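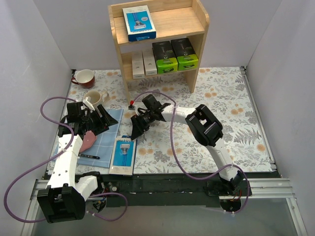
Search this site Enter keywords Go

Last Parade at Skalville
16 December 2020

Gates at nine and she was there at seven, like a fool, in the ears.

The ears were from the first season. One had been glued twice. Skalville gave them out free back then, a gray felt pair with the little crown stitched between, and you got a stamp on the back of your hand and a paper map that fell apart by lunch. Now the map was a phone thing. Now the stamp was nothing, just a beep.

She had sixteen dollars for food and a plan. Emik's Flying Barge first, before the line got stupid. Then the castle shop. Then a good curb for the parade, north side, by the popcorn wagon where the floats slow down for the turn.

Nine o'clock. Rope drop. Everybody walking that fast walk that is not running.

The barge was closed.

Sign on a chain, a kid in a striped vest in front of it. Technical, he said. Maybe noon, maybe not. He had a pin on with Emik's face, the old face, the one with the long nose they changed after the second movie.

"Where'd you get that?"

"Castle shop. They put out the leftovers this morning. It's all going."

So. Castle shop.

Out of breath by the bridge. Her knee doing the thing. She had been coming here since her mother drove the two of them down from Hivutthorpe in a car with no heat, radio on, a bag of oranges rolling around the back seat. Her mother liked the parade and hated the rides. Stood at the curb in a good coat and waved at every single float, even the bank's.

The shop was a zoo. Bins of shirts, bins of mugs, a whole wall of the plush dragon nobody had wanted in any color. Two women having a polite fight over a snow globe. She dug. Pins were in a fish bowl by the register, 12 dollars each, and she went through it with both hands till the girl gave her a look.

Dragons. Castles. New Emik, new Emik, new Emik, a spoon for some reason.

Old Emik at the bottom, face down, a scratch across the nose.

Twelve from sixteen. Four left. That was a pretzel if she skipped the cheese.

She skipped the cheese.

By two the curb was already filling and a family had her spot, strollers and all, so she went further along, almost to the service gate, where you could see the floats waiting behind the fence with their lights off. A man up on a ladder was tying a wing back on the dragon with what looked like a bathrobe cord. A queen sat on an upturned bucket eating soup. She had never stood here before. All those years on the north side and she never once seen this.

The queen looked over. Saw the ears.

"Those are real ones," the queen said.

"First season."

"I was a mushroom first season." She drank off the rest of the soup and stood up and somebody came running to get her train out of the wet. "Are you staying for the end?"

"I thought I would."

"Stay on this side. We come back in this way. They cut the music at the gate but we keep going a bit."

Then drums, and the gate swinging open, and the lights coming on all down the line, pink, then that green, and the smell of the fog stuff, sweet and kind of like a burned pan. Out they went. Mushrooms, bakers, the brass band on the teacup. The dragon with its wing holding. People yelled teh words to the song and she yelled too, wrong in the second verse, the same wrong words her mother always sang.

It took forever. It took no time. It went around the castle where she couldn't see it and she stood there with her pretzel, listening to it get small.

Dark by the time they came back. Most of the crowd was gone to the fireworks. The music cut at the gate, just like that, mid trumpet.

The teacup band kept going without it. Not good. Half of them out of breath. The queen was up top, holding on with one hand, crown crooked, and when she passed she waved, a big wave, the whole arm.

She pinned old Emik to her coat and waved back. At the queen, at the bakers, at the dragon. At the bank's float too, last in line, with its one working light.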